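Unit 5: The Disposable Cup (Surface Pattern, Comasden evening section)

Reading: Planora packet, pp. 17-21. Yes, all of it. Yes, the part about glue.

A paper cup is a cone with its point missing, so a flat rectangle of artwork won't wrap it. The blank is a fan shape, and any row of flowers you draw straight will come out as a smile or a frown. Last May's group handed in 300 frowns.

Scattered florals dodge the problem. Throw one big bloom on the front, let smaller ones wander off around the curve, and leave plenty of white. It's the wallpaper of office birthdays and it works every time, which is irritating.

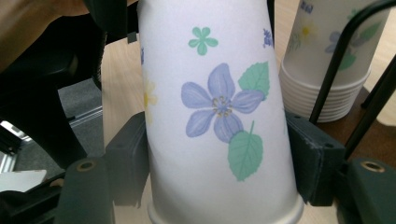
## Things to notice

- One purple flower gets the stamens, the outlines and the veined leaves. The mint one gets petals and is expected to be grateful.
- The pale yellow barely registers against white. Check your tints on real stock before you fall in love with them.
- Cups nest rim over rim, so in a stack most of your artwork is hidden. Plan for the top cup.

## For next time

Draw a fan template from the Durkthorpe blank (drawer 251). Two motifs, three colors, no roses. I have seen the roses.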